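Questions fréquentes - plier et ranger ses vêtements quand on n'a pas de place

Vous êtes nombreux à m'écrire depuis l'atelier de Thursday... pardon, du jeudi (Nermin Yazıcı me corrige à chaque fois, elle a raison !), alors je regroupe mes réponses ici.

Faut-il une table pour plier ?
Non, moi je plie sur le lit depuis toujours. C'est large, c'est à la bonne hauteur si on s'assoit au bord, et le soir on est bien obligé d'avoir fini pour se coucher. Ma table à moi est toujours encombrée, alors la question est vite réglée.

Un tee-shirt ou une chemise, c'est la même méthode ?
Presque. On pose le vêtement bien à plat, col vers les oreillers, on lisse du plat de la main, on rabat les 2 côtés vers le milieu, puis on remonte le bas. Pour une chemise je ferme d'abord le bouton du haut et un autre au milieu - le reste, tant pis.

Et les doudounes ?
Jamais pliées ! Sur cintre, ou roulées tout en haut de l'armoire. Je les sors en octobre et elles prennent l'air une journée avant de servir.

Vos boîtes Casier, elles valent le coup ?
J'en ai deux, le modèle bas, pour les hauts rangés debout. Kenji Mbeki préfère les paniers Punero, plus souples, et on n'est toujours pas d'accord. Prenez ce qui rentre dans votre placard, mesurez avant.

Par quoi commencer quand le tas fait peur ?
Par une seule pièce. Je laisse le tas sur le côté gauche du lit, je tire un vêtement au milieu, je le plie, je passe au suivant. Je ne trie pas avant, ça me décourage.
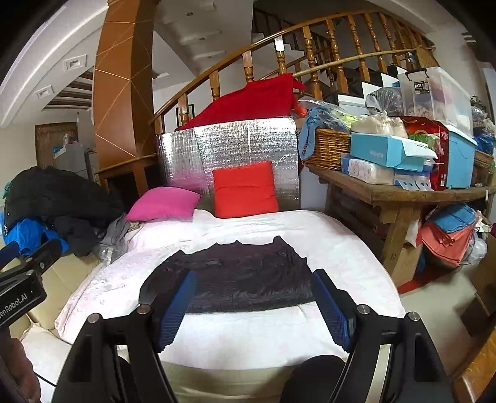 Le haut gris foncé au milieu du lit, col vers les oreillers, et le tas à gauche avec la doudoune noire par-dessus.

Je dois repasser avant de plier ?
Moi non, sauf le lin. Un vêtement froissé, je le secoue un bon coup et je le lisse à la main.

Où vous écrire ?
Par le formulaire du site, je réponds plutôt le soir après 20 h.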